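Speaker notes: Small things and where they go
Trakano evening talk, June. Slot is one hour with questions. Doors 6:30, start at 7.

Before starting
Check the clicker. Last time at Kititz the laser dot worked and the forward button didn't. Put the handout on the chairs, one per seat, spare stack by the door. Water on the lectern, left side.

Opening (no slide)
Say thanks to the library for having us. Keep it short. Then straight into the question: how long did you spend this week looking for something smaller than your hand? Let people answer out loud. Usual answers are keys, tape measure, scissors, the good pen, reading glasses. Write a few on the board and leave them up, they get used in part three.

Say what the talk covers. Small items in ordinary homes. Closets, garages and paper are separate talks. If anyone asks about paper, point them to the fall series.

Slide 2: The drawer
Everyone has one. Mine was in the kitchen to the left of the stove, and for years it held batteries, birthday candles, takeout menus, a bicycle pump needle and the warranty card for a toaster we no longer had. I cleaned it out every spring and by August it was full again. Cleaning it out was never the problem. It filled up because it was the closest open space to the back door and things came out of pockets there.

Main point for this slide: a thing gets put down near where you stop using it. Storage that fights this loses. Say it twice, people write it down.

Slide 3: The Stindden sheet
Hold up the paper version. It's on page 1 of the handout. One column for the item, one for where you last used it, one for where you looked first. Fill it in for 12 days. Don't move anything during that time. People want to start tidying on the first evening, so be firm about it.

Go through my own sheet. Scissors: last used at the dining table, looked first in the desk. Tape: same. Stamps: last used at the front door, looked first in the desk. The desk came up over and over as the first place I looked and hardly ever as the place I'd used the thing. I moved the scissors and tape to the sideboard and stopped losing them.

Pause for questions here if the room is lively. Otherwise keep going.

Slide 4: Containers

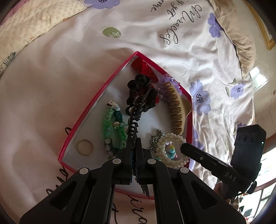 Containers come last, after the sheet, and most people buy them first. I did. I had a stack of lidded bins from Haldane in the hall closet for two years with nothing in them. A container does one job, which is to keep a group of things together so you can pick up the whole group. It doesn't sort them. Look at the box on the slide, packed with hair accessories and jewelry. The box has held them all together, so anyone after the comb at least knows which box to open, but the comb still has to come out from among everything else. If one thing gets used every day and the rest only now and then, take the daily thing out and give it its own spot on the counter. The rest can stay as it is. Same with the kitchen drawer: the can opener doesn't belong with the cookie cutters just because both are metal and both are for food.

Clear sides help with anything you store by type. They don't help much on a high shelf, where all you see is the bottom. Label the front edge with masking tape and a marker. Skip the label maker unless you already own one and know where it is.

Measure the shelf before buying. Depth matters most. A standard kitchen shelf is deeper than people think, and a short bin leaves a dead strip behind it where things fall.

Slide 5: Shared houses
This is the part people ask about most afterward, so leave time. Go slow.

If two people use a thing in two different rooms, buy a second one when it's cheap. Scissors, pens, phone chargers, nail clippers. The cost is small and it ends the argument. For expensive things, pick the room where it is used more often and agree on it out loud. A system that only one person in the house knows about is a private system.

Children: low and open. No lids for under-sixes. A lid means everything ends up on top of the lid.

Guests: one basket in the bathroom, nothing else.

Go back to the board. Take two items from the opening list and ask the person who called them out where they used it last and where they looked first. Fill in a line of the sheet for each.

Slide 6: Upkeep
10 minutes, once a week, same time. Mine is after supper before the dishes. Only put back what has drifted. No sorting, no throwing out, no new bins. If the same item has drifted three weeks running, its spot is wrong. Move the spot.

Throwing out is its own job and goes on the calendar twice a year. I used to tell people to get down to 100 small items per room. I've dropped that. It made people count and then give up.

Close
Repeat the sheet, the group, the weekly reset. Remind them page 2 of the handout is a blank sheet they can copy. Questions until 8.

Likely questions
Magnets on the fridge: fine, up to a point. If the door no longer shuts quietly, take some off.
Pegboard: good for tools, poor for anything soft.
Inherited jewelry: store it apart from the everyday pieces. Ask an appraiser about value, I don't know.
Cables: coil, tape the end, write what it belongs to. If you can't say what it belongs to, put it in a bag with the month on it.

Collect the leftover handouts. Return the board pens to the front desk.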